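Hakdale Pleker Two-Finger Gripper: Safety Notice and Product Information

The Pleker is a parallel gripper for light handling of textiles and soft goods. It is supplied with black fingers and a wrist camera mount.

Notice of Apr 3, 2019. Units with serial numbers below 743 may keep closing after a stop command when thick fabric is held. Owners must disconnect the power before reaching between the fingers. The fault lies in the grip sensor, which can misread deep pile. A replacement sensor is supplied free of charge and takes 4 screws to fit.

Units must be inspected every 2,000 cycles until the part is fitted. Reports should be addressed to Brittany Lapointe, Product Safety.

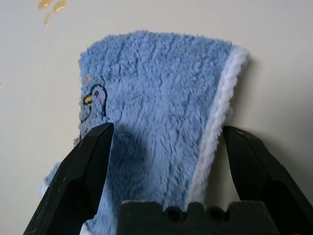 Pleker fingers holding a blue plush cloth with white edging.

Related items
Ongart wrist camera mount
Clurkberg stop switch
Pleker finger set, black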